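Working alongside the humanoids at Marnora: your questions

Since the Pirnasby rooms opened we've had a lovely stream of questions about how to behave around the robots (keep them coming!). Despina Sotiropoulos and Iraklis Tzavaras answer the ones we hear most.

Do I need training before I go in?
Yes, and it's good fun. The induction takes 2 hours and you get to press the stop button yourself, which everybody should do at least once before they need it in earnest. Your badge won't open the door until you've been through it.

How close can I stand?
When a robot is powered, stay out of reach of both arms, including the one that isn't doing anything. People watch the busy hand and forget the other! If you need to get nearer, ask the operator to stop the robot and wait until you hear "stopped" said aloud.

What about cables?
Our favourite subject. Walk round them, never over them, and leave slack for the full height of the robot plus a turn. Before each session the operator follows every cable by eye from the robot to the wall. If one is pinched or kinked, the session waits.

Can I put my coffee on the desk?
Please don't. Drinks stay in the corridor, bags too.

Is there a speed limit?
There is. Arms run at no more than 100 millimetres a second whenever a person is in the room. It looks slow, but you'd be surprised how much you learn from watching a hand move at that pace.

Why so many rules for drawers and doors?
They're wonderful tasks and they're also full of places to trap a finger. Only the robot opens and closes the furniture while the session is live. 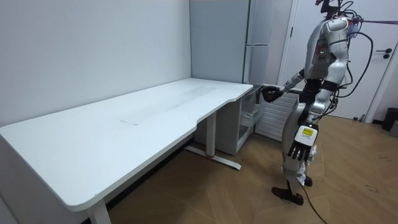 If a drawer sticks, leave it. Call a stop, wait for the operator's word, then free it by hand and note it on the sheet. The same goes for anything dropped on the floor.

Who can call a stop?
Anyone, visitors included, and you don't have to give a reason. We logged 877 sessions last year and we've never once been cross about a stop that wasn't needed.

Where do I report a near miss?
Use the Raltgate form, even for tiny things. Iraklis reads them all and the rules get revised every March, so your note really can change how we work.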